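Plulolska teaching station: frequently asked questions

Last revised in October by Poppy Howroyd's successor on the Arkilia desk, Catríona Tully. Applies to two-arm stations.

What counts as one demonstration?
One start, one finish, one object set down and released. Press record before either arm moves. A full set is 40 demonstrations.

How should the table be laid out?
Keep the cabinet at the back between the two bases and the tray towards the front. Loose objects may go on the tray or straight on the table. Move them between demonstrations, by hand, with both arms parked.
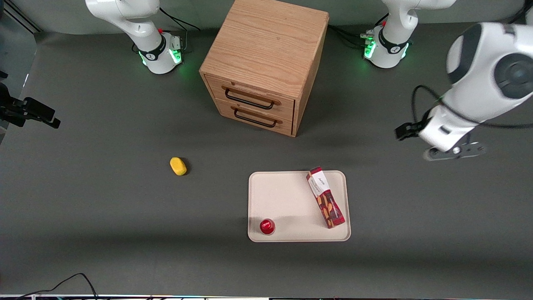

Two-arm station with drawer cabinet, sponge and tray.

Can I guide the arms by hand instead of using the remote controls?
Yes, for slow reaches and for drawers. Use remote control for anything that needs both arms at once. Do not change method within a set.

Why does my grip look fine on the controls and wrong in the recording?
The controls report how far the fingers have closed. They do not report what happened to the object. Check the wrist view before you lift.

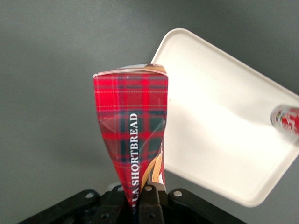 Grip force is set per object in the Prindevari panel, on a scale from 1 to 20. Cardboard should start at 4 and go up one step at a time until the lift holds. A carton pinched at its narrow end, like the tartan shortbread one, folds in towards the fingers and creases across the middle. Take hold of a flat side where you can. A creased carton may stay in use, but enter it as "deformed" in the object list.

Should I delete failed attempts?
No. Mark them as failed and carry on. Delete only if the recording has no arm movement in it.

How much can I store?
The station holds 328 demonstrations. Upload before it is full; recording stops without a warning tone.

An arm stopped halfway. What now?
Release the controls, clear the table and park both arms from the panel. Mark the attempt as failed. If the arm will not park, contact Catríona Tully.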